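4.2 Lid task

The second task uses a single object, a small cream-colored bin with a hinged lid. We picked it after the drawer task in Section 4.1 because it punishes errors in finger height more than errors in sideways position. The bin is light and is not fixed to the table, so a finger that comes in too low pushes the whole thing instead of working the lid. A finger that comes in too high misses.

Both grippers were run on the same arm. The first is the stock parallel gripper with flat pads, called P in the tables. The second is the Brimell two-finger gripper, called B, which has a longer reach from flange to fingertip. Each gripper was paired with both controllers described in Section 3: the position controller we have used since the start of the project, and the Sekar compliance controller with its default gains. This gives four combinations. All of them saw the same list of start poses, in the same order, and the tool offset was measured again after each gripper change.

Camera placement was kept the same for all four combinations. Two fixed views were recorded, one from each side of the work area, and only the view from the arm side was given to the policy. Figure 6 shows the bin on the table and a gripper over it with the lid open and with the lid closed.

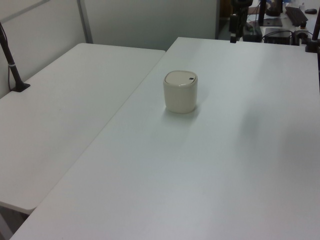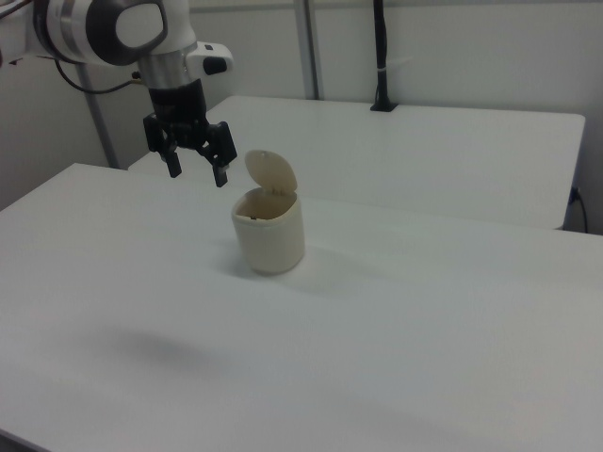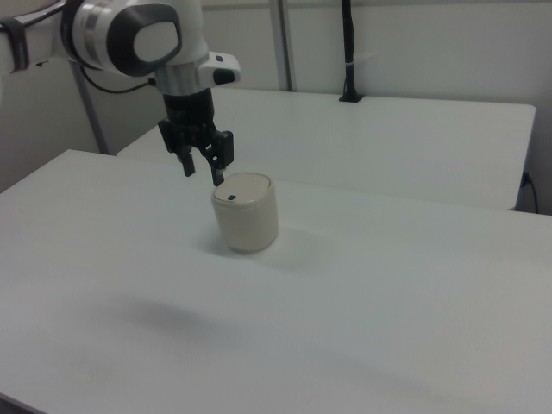 Figure 6. Lid task. First: the bin alone on the main table. Second: open gripper above the bin, lid up. Third: open gripper above the bin, lid down. Photos: Wakana Chiba, Nagano lab.

A trial starts with the lid closed and the arm at a start pose drawn from the list. The policy has 60 seconds to open the lid and back the fingers away. A trial counts as a success if the lid stays up after the fingers have left it and the bin is still standing. We scored trials from the second view, which the policy does not see. Shota Amano and Nathalie Schouten scored separately, and trials on which they disagreed were watched again by both and settled before the totals were made. Trials stopped by a joint limit or a force limit were kept and scored as failures.

We collected 858 trials with gripper P and 800 with gripper B. The counts differ because a block of runs with B was thrown out when we found that the tool offset had been entered with the wrong sign. That block was not repeated in full. The rates below are therefore computed per combination and should not be pooled across grippers.

With the position controller, gripper P did better than gripper B. Most failures with B were of one kind: the fingertip touched the rim on the way down, the controller kept driving toward its target, and the bin slid or tipped. P had fewer of these contacts. Its typical failure was a miss, with the pad passing in front of the lid and the policy then repeating the same motion until time ran out.

With the compliance controller the order was reversed. B no longer tipped the bin when it touched the rim, and in many trials the light contact was followed by a small correction and a good opening. P gained much less. Lowering the stiffness does nothing for a finger that never reaches the lid, and misses were already its main problem.

Of all failures, 371 were marked as contact failures, meaning that the bin had moved from its starting spot before the lid opened. We looked at these by start pose. Start poses on the far side of the table were worse for both grippers under both controllers. We think this comes from the wrist angle needed there, which brings one finger down ahead of the other, but we did not test it with a changed mount.

Lighting was left as it was in the room. The arm and gripper throw a soft shadow on the white table, and this shadow moves with the arm. In an early run the policy seemed to slow down when the shadow reached the bin. Adding brightness changes to the training images removed most of this, and the same change was used for all results reported here.

4.3 Change of controller gains

The default gains of the compliance controller were set for a heavier tool than either of ours. We repeated the lid task with gripper B at two lower stiffness settings, leaving everything else alone.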